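Fundinton Robotics Club
Minutes of the project meeting, 16/01/2019

Chair and minutes: Piroska Nyitrai
Present: table task group, fan task group, software group
Apologies: two members of the software group

1. Minutes of the last meeting

The December minutes were agreed with one correction. Under item 4, "Medina entry" should read "Medina demonstration". The club has not entered the competition and has only asked for a demonstration slot.

2. Matters arising

The Dromik licence has been renewed for the year. The spare power supply has still not been returned to the cupboard. Whoever has it is asked to bring it back before the next session.

3. Table task

The group reported on the tableware routine, in which the two arms share one work surface. The planner treats a bowl resting on a plate as a single object, and this gives a wrong grasp height when the bowl is tilted. Utensils left inside the bowl make the error worse, as the handles change the outline. The group proposes to label bowl, plate and utensils separately and to run the routine again with the same layout.
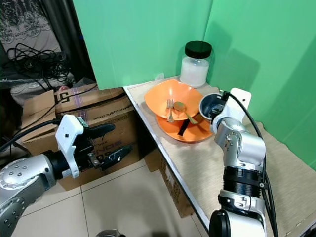
Table task: orange bowl and plate with utensils, glass jar behind, both arms at the table.

There was discussion of whether the jar should stay in the layout. It was agreed to keep it at the back corner as a fixed obstacle. Clear glass is hard for the depth software and the group wants results both with and without the filter switched on.

The log for this task now holds 535 runs, of which 158 were made with the old calibration. It was agreed to keep the old runs but to store them in a separate folder – they are not to be mixed into the results sent to Medina.

Action: table task group to relabel the objects and rerun. Software group to split the log.

4. Fan task

The fan task asks the left arm to approach a fan standing on a chair while the right arm works over the white table. The difficulty is timing. Both arms are driven from one queue, so a pause on one side holds up the other. The software group has written a version with two queues and a shared stop, which has passed its tests in the simulator.

A member asked whether the left arm could be run faster in the new version. The chair preferred to leave the speed limit as it is until the shared stop has been checked on the real arms. Agreed.

The approach path to the fan is to be written down in full, including the start position. At present it exists only in the script comments.

Action: fan task group to write up the path. Software group to load the two-queue version.
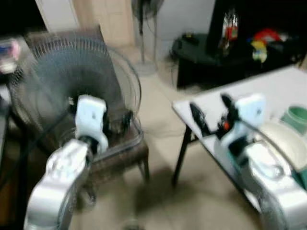

5. Parts and spending

The quotation from Daltard for gripper pads and cable clips was accepted. Four sets of pads will be ordered. The request for a second calibration board was put off until the next meeting – the present board is worn at one corner but still reads correctly.

6. Any other business

Members are reminded to enter the gripper settings in the log at the start of each session. Nearly 3 pages of the paper log have this column blank.

The next meeting will be held after the rerun of the table task. Piroska Nyitrai will send out the agenda.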